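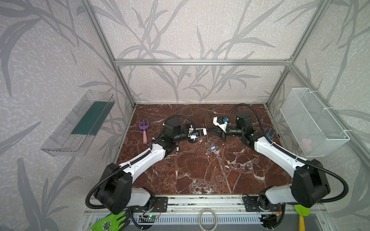 El suelo marrón con vetas blancas y las paredes con el papel de hojas de bambú. Los dos rastrillos todavía están en el suelo.

Cómo colgar rastrillos de juguete y una cesta sin estropear el papel pintado

Publicado por Gisell

Hola a todos. Pido disculpas por mi español, lo aprendí de mayor y todavía escribo despacio.

Tengo un espacio pequeño con tres paredes cubiertas de papel pintado, gris muy claro, con siluetas de hierba y de hojas de bambú en gris más oscuro. El contorno es de perfil de aluminio y hay un perfil horizontal que cruza la pared del fondo a media altura. En la pared derecha tengo una cesta de malla blanca sujeta con bridas, y en la izquierda una bandeja de plástico transparente donde guardo una esponja verde oscuro.

Mi problema son los rastrillos de juguete, uno morado con el mango rosa y otro azul. Siempre terminan en el suelo. Quiero colgarlos, pero el papel me costó 59 euros y no deseo hacerle agujeros. El mes pasado probé un gancho adhesivo de la marca Skitport y, cuando lo retiré, se llevó un trozo de papel de una esquina que no se ve.

¿Es mejor colgarlos del perfil del fondo o poner otra cesta? ¿Y cómo se limpia un suelo de mármol marrón sin dejar marcas? Gracias por su paciencia.

Hukari
Buenas tardes, Gisell. Yo usaría el perfil. Los perfiles de aluminio suelen llevar una ranura, y en esa ranura entra una tuerca que se desliza. En la tuerca se atornilla un gancho y el papel no se toca. Antes de comprar hay que medir el ancho de la ranura, porque hay varias medidas y yo me equivoqué la primera vez. Compré una bolsa de 50 tuercas y solamente me sirvieron 3, que venían mezcladas por error.

Cuelga los rastrillos por el mango, con un cordón corto. Si los dientes rozan la pared, con el tiempo dejan rayas en el papel. La cesta yo la dejaría como está. Si tiene espacio libre, también puedes guardar ahí alguna cosa pequeña.

Para el mármol: agua tibia, muy poco jabón neutro y un paño bien escurrido. Después se seca con otro paño. Nunca vinagre ni limón, que se comen el brillo. Si tu suelo es una imitación, el mismo método vale.

bambu_gris
ganchos adhesivos nunca en papel, a mi me paso igual. compra otra cesta y ya

Trương
Estoy de acuerdo con lo del perfil, pero tengo una duda sobre el cordón. En mi casa los mangos giraban y los rastrillos se golpeaban entre sí. Puse dos pinzas de escoba pequeñas, de las que abren y cierran solas, y llevan casi 3 años sin problema. El mango debe ser redondo, si es plano se cae.

Sobre el trozo de papel que se despegó: si guardaste un resto del rollo, corta un pedazo un poco más grande, haz coincidir las hojas del dibujo y pégalo con cola para papel pintado, no con cola blanca. La mía se puso amarilla.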